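The Drawers at Baek Hardware

By Kagiso Naidoo
5/4/23

The screw Réjean Girard wanted was from the hinge of a reading lamp, and he had brought its twin in a sandwich bag. Ha-rang Pyo tipped it onto the counter, rolled it under one finger, and went up the ladder. She came back with four, charged him for two, and asked if the lamp was the kind with a spring in the arm. It was. She told him to hold the spring with a clothespin while he worked.

Baek Hardware has stood on the same corner in Telstead for longer than the traffic light outside it. It sells paint, rope, mousetraps and a few garden tools, but most people who drive in from out of town come for the back wall. The wall holds 3,077 drawers, and nearly all of them contain screws, bolts, nuts or washers. Pyo has worked in front of it for 27 years and has owned the store for the last nine.

The drawers came from a shoe factory in Nisberg that closed in the sixties. They are oak, with brass label holders, and they stick in August. The first owner filled them from the left, metric and inch sizes mixed, in the order the boxes arrived. Pyo spent her first winter sorting them. She wanted length to run across and diameter to run down, and for the most part it does. The bottom two rows never got finished. They hold left-hand threads, stove bolts, and a box of odd brass pieces that fit a sewing machine sold around here before the war.

Small screws are hard to buy now in small amounts. The large chains sell them in blister packs of a dozen or more, in the sizes that move. Online sellers will ship almost anything, but the buyer has to know what to ask for, and most buyers don't. They know the old one fell out. Matching it means finding the diameter, the pitch, the length, the shape of the head and the kind of driver it takes. Two threads can look the same and still bind after a turn and a half.

Pyo keeps a board by the register with 252 threaded holes in it, each one labeled in pencil. Customers try their screw until one hole takes it all the way. Children like the board, and she has had to drill out a few holes that they filled with the wrong thing.

Heidrun Bühler repairs clocks and music boxes two streets over and comes in most mornings before she opens. She used to order from a supplier called Plovon, which sold watch and instrument screws by the gram. Plovon stopped taking small accounts in October. Bühler now buys what she can from the wall and cuts the rest herself on a lathe the size of a loaf of bread.

"I can make a screw in twenty minutes," she said. "Then I have to charge somebody for twenty minutes."

Her advice for people at home is simple. Use a driver that fills the slot. Turn the screw backward first until you feel it drop into the old thread, then go forward. Stop when it stops. Most of the stripped holes she sees were made by someone giving it one more turn. For a hole that is already stripped in wood, she packs it with toothpicks and glue. In metal, the choices are a larger screw or an insert, and she prefers the insert.

The other common trouble is vibration. Anything that moves will work its screws loose over time, and a hinge or a joint shows it first. A drop of removable thread locker is enough for most household jobs. Pyo sells the blue kind and talks people out of the red, which usually needs heat to undo.

Sales from the wall don't cover the space it takes up. Paint does that. Pyo has been asked by a dealer to sell the drawers empty, and the price was good. She said she'd think about it and then ordered more number fours.

Girard was back before closing. The lamp was fixed, but he had found another one in the attic with all of its screws missing, and he wanted to know if he should bring in the whole thing. Pyo told him to bring just the arm.
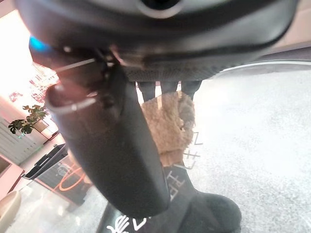
Small screws and brackets at a joint, with a thin wire crossing it. Photo: Hugo Arrieta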